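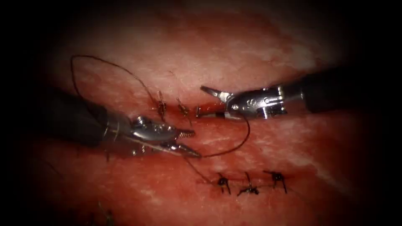 Recording suturing demonstrations by teleoperation: one long recording or one per stitch?

Posted in Teaching by Demonstration

I'm putting together a set of teleoperated suturing demonstrations on a two-arm setup. The operator sits at the console and drives both instruments, and we log joint positions, gripper angle and the endoscope video. The work is interrupted sutures on tissue, one row at a time, each stitch tied and cut before the next one starts.

At the moment we record a whole row as one file. The trouble is that the files are long and no two are alike. Sometimes the operator ties left-handed, sometimes right. Sometimes the slack thread is parked in a big loop off to one side, and sometimes it is left lying over the stitches already finished. The policy we trained on 60 of these does the approach well enough, then dithers once there is loose thread in view. It opens and closes the left jaws without committing to a grasp.

Should I cut the recordings into single stitches, or into smaller pieces than that? And should I tell operators to handle the thread the same way every time? I don't want to throw away what we have if I can help it.

We log at 60 frames a second if that matters. Two operators so far, one of them much quicker than the other.

Maribel Ospina

Cut them smaller than a stitch. We split ours into needle pick-up, bite, pull-through, first throw, second throw, cut. You don't have to record again to do this. Go through the video and mark the boundaries by hand. It is dull work, but two people can get through a set like yours if they agree beforehand where each piece ends. We put the boundary at the moment the jaws close or open, because that shows up in the gripper log and you can check the mark against it.

Pull-through is the piece that will give you the most bother. The length of thread changes with every stitch, so the same hand movement leaves a different loop each time. With a long tail the operator pulls, lets go, takes a fresh grip nearer the tissue and pulls again. If you label all of that as one piece the policy sees the jaws opening halfway through for no clear reason. Label each regrasp separately.

On thread handling, yes, I would set a rule, but only one. Ours is that slack goes to the upper left and stays there until the knot is started. We tried a full page of rules at first and the operators slowed down and began making odd corrections, which then turned up in what the robot did. Let them choose which hand ties, but write it down for each stitch so you can train on one sort at a time.

Keep the failed throws as well. Put them in a separate folder and don't train on them to begin with. They are useful later for teaching recovery, for instance when a cut tail gets caught up in the new loop.

One more check. Look at what your old knots are doing in the video. Finished knots with their cut tails standing up are dark and thin, the same as the live thread, and ours was trying to grasp them. We got round it by adding demonstrations beginning at every point along the row, so the policy had seen the work with none, a few and many knots behind it.

Ingvar Lund

Get more data. 60 is nothing for thread. We have 1,000 and would like more.

pgreaves

I agree with Ingvar about the boundaries but not about letting operators choose the tying hand. With two operators and a small set, you would be halving what you have. Pick one hand now and go back to both when the set is bigger.

Also, the difference in speed matters more than the frame rate. You can drop to 15 frames a second for training and lose very little in the slow parts, but your quick operator will make a wrap in very few frames. Check those by eye before you thin anything out. I would ask the quick one to pause for a moment between throws. It gives you a clean boundary to mark and it costs hardly any time.

Is your motion scaling the same for both operators? If one has changed it at the console, the hand movements won't match, so train on the instrument tip positions and leave the console ones out.

hollins_k

Thank you. Scaling was different for the two of them, which I hadn't checked. I've started marking the old files the way Ingvar describes, with regrasps separate, and from now on everybody ties right-handed.

Maribel Ospina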